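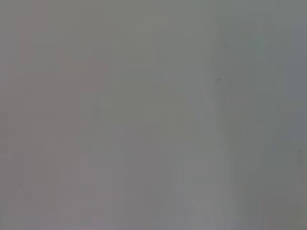
Gris, de tout près. Mauve à gauche, plus froid au milieu.

Galerie : la cuisine de la rue Moradi, rangement et peinture

Mise en ligne rapide, entre deux cartons. Chantier commencé en octobre, pas fini. Légende courte pour la photo, le reste en notes, dans l'ordre où ça me revient. Je corrigerai les fautes plus tard.

Le gris
Une semaine entière à hésiter entre deux teintes. Le nuancier Flevuvent en donne une qui tire sur le vert et une autre franchement rosée le soir. Prise la première pour le mur de l'évier. La rosée ira dans le couloir, peut-être. Même sur la photo je retrouve ce petit côté verdâtre, très léger, vers le haut et le centre. Ça me plaît bien. Il paraît que ça vieillit mal, on verra.

Le placard du bas
Vidé dimanche, de 8 h à midi. Couvercles sans casserole, casseroles sans couvercle, un moule à kouglof jamais servi. Gardé : la cocotte, les deux poêles lourdes, le faitout. Donné : le service à fondue, enfin. Le fond du placard était gondolé, planche à changer, 80 cm de large, à faire recouper avant de tout remettre.

Les tiroirs
Couverts en haut, torchons au milieu, bazar en bas. Le tiroir du bas reste le tiroir du bas, j'ai renoncé. Piles, ficelle, bougies, une clé de radiateur, trois notices Sastunix pour un seul minuteur. Les notices sont parties au papier. Le minuteur aussi a failli.

Les cartons
14 en tout, numérotés au feutre. Le numéro est écrit sur le côté et sur le dessus, à ne pas oublier la prochaine fois : au premier tri je n'avais écrit que sur le dessus et une fois empilés, impossible de s'y retrouver. Vaisselle dans les petits, saladiers et plats à four dans les grands, torchons pour caler. Pas de papier bulle. Un seul verre cassé pour l'instant, un moche.

L'épicerie
Tout mis à plat sur la table du salon. Farines, lentilles, riz, quatre paquets de sucre glace entamés (pourquoi). Transvasé dans des bocaux, étiquette au scotch de peintre avec la date d'ouverture. Les épices, j'ai senti une par une, la moitié ne sentait plus rien. Poubelle. Le cumin est racheté, le paprika il faut encore y penser.

Les étagères
Hurnodent, modèle le plus simple, fixation par le dessous. Montage sans histoire mais les chevilles fournies ne tenaient pas dans le plâtre, remplacées. Bols et tasses en bas, les plats qu'on sort à Noël en haut. J'aurai dû laisser plus de hauteur entre les deux, le pichet ne passe pas. Il vit sur le frigo en attendant.

Peinture, deuxième couche
Bâches au sol, adhésif autour des prises, rouleau à poils courts. La première couche faisait des traces de reprise près de la fenêtre, donc ponçage léger et on recommence. Séchage de nuit fenêtre entrouverte. Enlever l'adhésif avant que ce soit complètement sec, sinon ça arrache, testé dans l'angle derrière la porte, retouche au pinceau à prévoir.

Reste à faire
- recouper la planche du placard
- retouche angle de la porte
- joint de l'évier
- carton 8, toujours fermé, je ne sais plus se qu'il y a dedans
- poignées : en cuivre ou noires, avis bienvenus en commentaire

Suite de la galerie quand les plinthes seront posées. Pas avant le mois prochain à mon avis, le magasin n'a plus la bonne longueur.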